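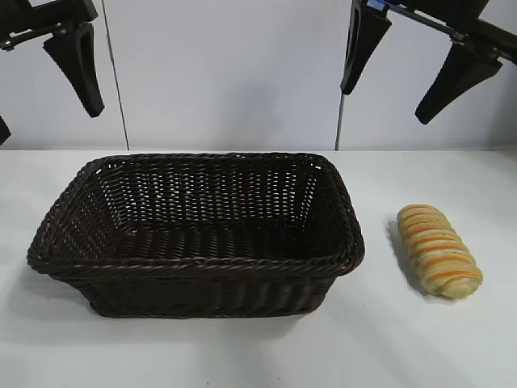 Basket and bread roll.

Lustley Transport trainee list - cut-off and results

marl_74
Has anyone had their result for the Lustley trainee conductor test yet? The notice said the list would go up in August and the page still shows the old one from last year. I sat it at the Prendwood centre, morning session.

tinplate
Same here, Prendwood, afternoon. Nothing by email. I rang the recruitment line and was told the marks are with Clirnik, who ran the computer test, and the list goes up once Lustley have signed it off. No date given.

marl_74
Thanks. Did they say anything about the cut-off?

tinplate
No. Last year it was 88 for the general list. I would expect it to go up, there are only 28 posts this time.

oddsocks
It won't go up. The second section was much harder than last year's and they scale the marks between sessions. I think it will come out a few lower.

quarterpast
Scaling has nothing to do with it, oddsocks. It evens out the morning and afternoon papers so one group isn't better off. The cut-off depends on how many people are above the line for the number of posts. 752 sat it according to the notice. With 28 posts that's a high line whatever the paper was like.

oddsocks
They call more people to the document check than there are posts. Last year it was 4 for each post. So the mark to get called is well under the mark to get the job, and people on here keep mixing the two up.

quarterpast
Fair point on the two marks. I still think 88 is the lowest it'll be for the final list.
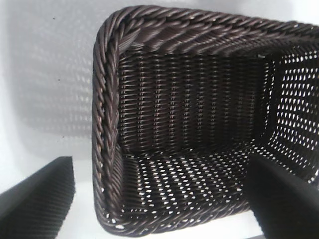
Urquijo - Can I ask about the document check? My school certificate has my old surname on it and the notice only says "originals plus one copy". Do I need to bring the change of name paper as well, or send it in beforehand?

tinplate
Bring it. Original and a copy, same as the rest. I had this with a different employer and they wouldn't take it afterwards.

marl_74
The notice has a line near the end, under the age limits, saying names must match the application form. So bring whatever joins the two up.

Urquijo - Found it, thank you. I'd stopped reading at the age limits.

oddsocks
Also check your login works. The result is on the candidate page and you need the registration number, not the roll number. I lost my admit card and had to ask for it again, took ages.

quarterpast
The roll number worked for me when I downloaded the answer key.

oddsocks
The answer key page is Clirnik's. The result page is Lustley's. Different logins.

marl_74
Just tried it and the Lustley one does want the registration number. Still last year's list on there though. Will post when it changes.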